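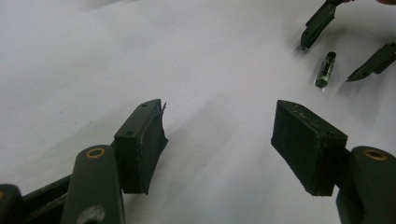
By the Erari tooling team, updated in March

Does Erari need to know how far apart the fingers are?
Yes, and we're sorry to make you do it again after every pad change! Run the width check with the jaw fully open, then fully closed, and save both readings. It takes 3 or 4 minutes, and you can have your coffee while it runs.

Why does my small part vanish from the depth view on a white table?
Pale, even surfaces give the matcher very little to hold on to, so it fills the gap with a guess – and a short part can get smoothed right into it. Try the "plain background" profile first, then raise the confidence floor to 55.

Can I plan for two grippers at once?
You can, as long as both share one clock. Zevalia, our planner, accepts up to 832 waypoints per job, counted across the pair.

Where do the logs go?
Into the Rainer folder, next to your job file.

Contact Flestum support | © Flestum | Back to top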